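Reading time: 4 min

Haddad Opens Demonstration Recording Program for Two-Arm Robots at Its Prandunholm Site

PRANDUNHOLM, 26/08/2018 – Haddad today announced the opening of a recording program in which trained operators teach two-arm robots everyday handling tasks by remote control. The program, named Uncombe, is carried out with the software firm Mondar and will supply recorded demonstrations to the development teams of both companies.

Under the program, an operator guides both arms through a complete task while the system stores the motion of every joint, the state of each gripper and the view from several cameras. Mondar then uses the recordings to train control software that is meant to carry out the same task without an operator. The first collection contains 711 recorded demonstrations, of which 264 have been set aside for testing.

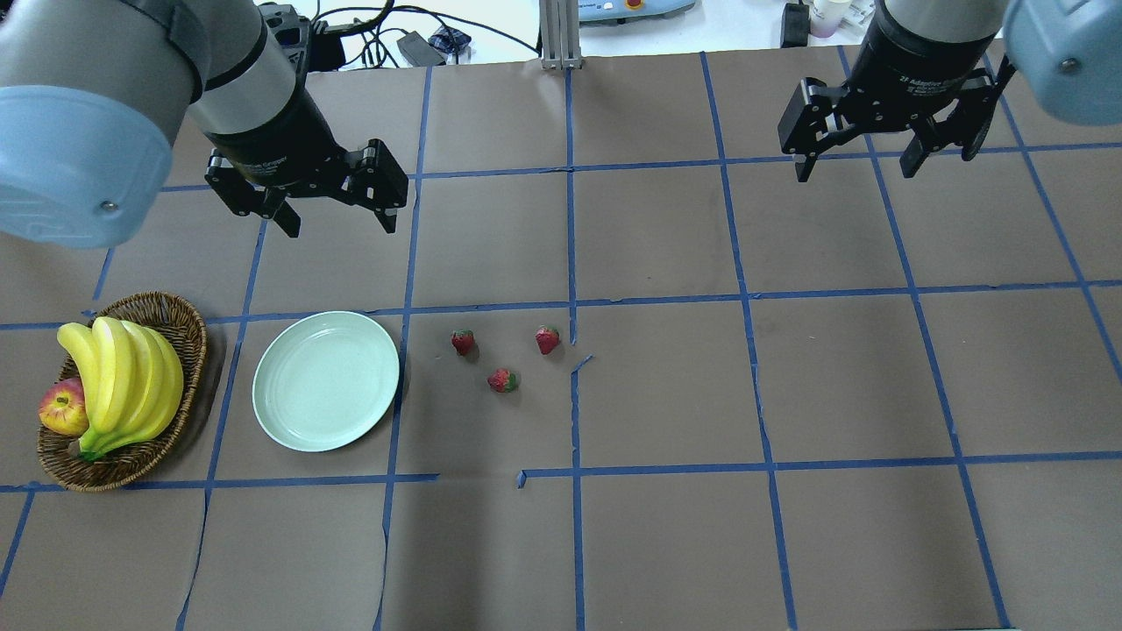

The first set of tasks concerns the handling of food items on a table. These were selected following a trial period in March, when operators reported that soft and irregular objects called for the most practice. A typical layout places a wicker basket of bananas and an apple beside an empty plate, with three strawberries a short distance away on brown paper. The paper is divided into cells with blue tape, and operators refer to the cells when they set out the objects for the next recording. Positions are changed between recordings so that the software does not come to depend on a single arrangement.

Each operator completes a training course before contributing to the collection. The course covers safe operation of the arms, the use of the remote controls and the correct way to end a recording when an object has been dropped or moved out of reach.
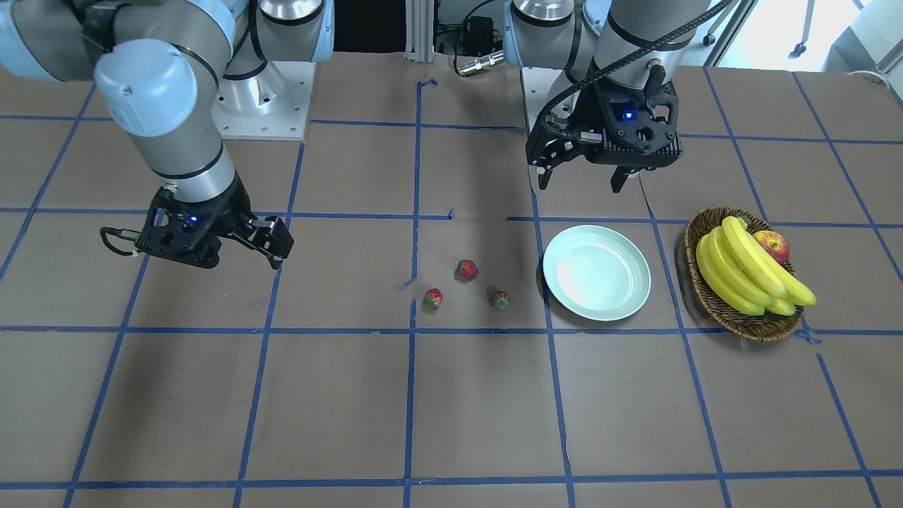

Unsuccessful attempts are kept and labeled separately. Haddad and Mondar consider these recordings useful for teaching the software to recognize an error and recover from it, and a review of the first group is under way.

Small fruit remains a main subject of the work. An operator must bring the gripper down at a suitable angle, close it far enough to hold the item and stop before the item is damaged. With a strawberry held between the fingers just above the paper, part of the berry is hidden behind the gripper itself – a difficulty for operators and software alike. Uncombe therefore records the table from more than one viewpoint.

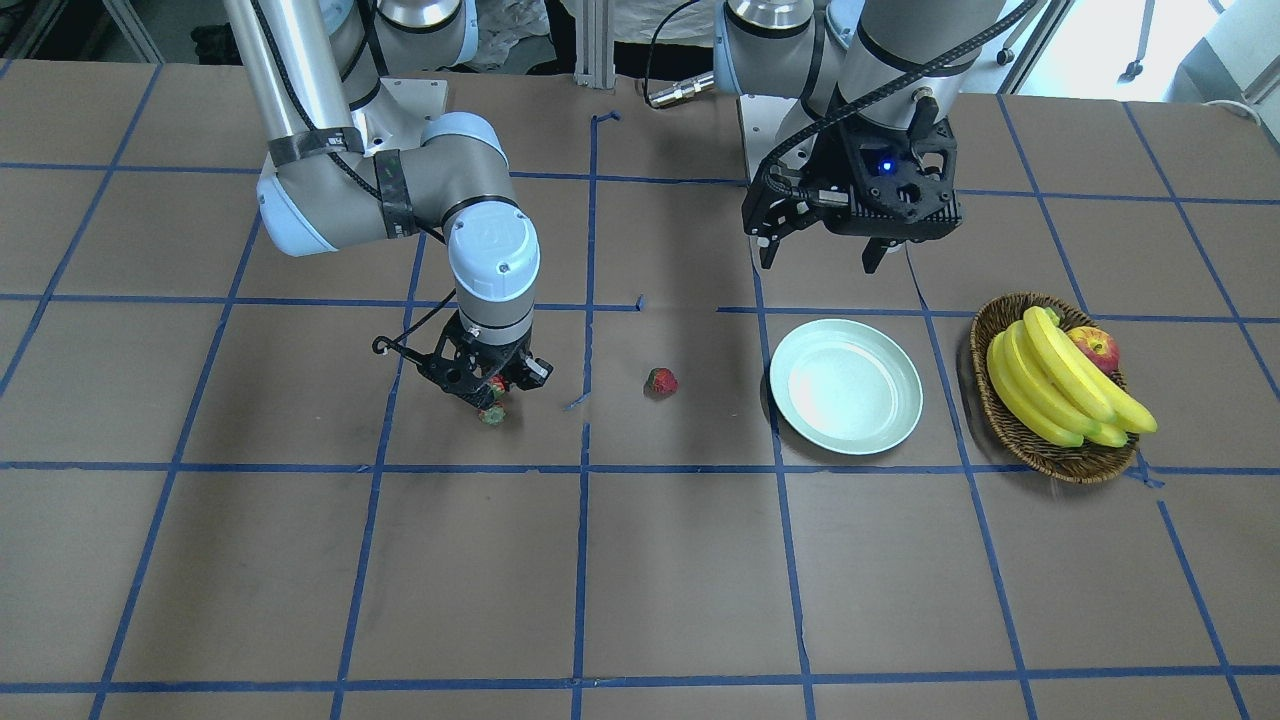

Mondar will begin training on the first collection this fall. Its engineers will look at how the work is shared between the two arms, including tasks in which one arm is kept clear while the other is in use. In the strawberry task, one gripper can stay raised behind the plate as the other is lowered to the fruit, and the software must learn both roles from the same recording. Later tasks will require the arms to work on a single object together.

Haddad plans to add 300 demonstrations to the collection in the next stage of the program. Requests for access to the recordings may be sent to the Uncombe program office at Haddad, Prandunholm.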